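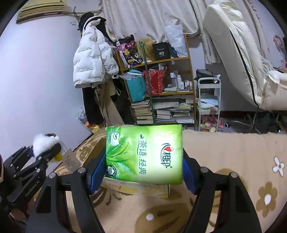

Sowmya Raju keeps her tissues in the bedroom, the hall, the car, two coat pockets and a drawer she calls the pharmacy. When I came by on a Friday afternoon she had put the kettle on and was already talking before I had my shoes off.

"People laugh at me until they need one," she said. "Then it's, Sowmya, have you got a tissue? And of course I have!"

She sorts everything on the bed. It's the biggest flat surface in her apartment in Brastdale (the kitchen table belongs to her sewing machine and has for years), and she likes a patterned blanket under her while she works, something in browns and tans with big flowers on it. "It hides the tea," she told me. Her mother did the same on a bed in Nudov, with five children waiting to be handed their share for the week.

The little wrapped packs are her favorites. She's fond of the Chinese ones with the tea leaves printed on a green wrapper, the kind where the first character of the brand name is drawn as a small red heart. She can't read the writing, but her neighbor Nazmiye Soylu has a daughter-in-law who can, and the three of them once spent most of an evening over a single wrapper and a plate of cookies. "I just thought it was pretty," Sowmya said. "I'd buy that green for curtains."

I asked how a person gets started with this sort of thing, and she took her time over it. Years ago she worked the front desk at a dentist's office, and she kept a basket by the window for anybody who came out a bit teary. She filled it herself, and by the time she left she was going through almost 80 packs a year. The habit came home with her, along with the basket.

These days she makes up small bags for friends who are traveling: tissues, a comb, mints, a couple of bandages, a pen that works. She did 12 of them in June for a bus trip to Bistitz, and Nazmiye carried them down to the stop in a pillowcase.

"She packs too much," Nazmiye said when I called her later. "I had mints until the winter. But my nose ran the whole way there, so what can I say?"

Back on the bed, Sowmya lays things out by size, smallest nearest her knees, and she saves any clear plastic that's still in good shape to wrap around the next lot. I tried to help and was moved, very kindly, to the chair. She sent me home with two packs and a bag of mints.

9 comments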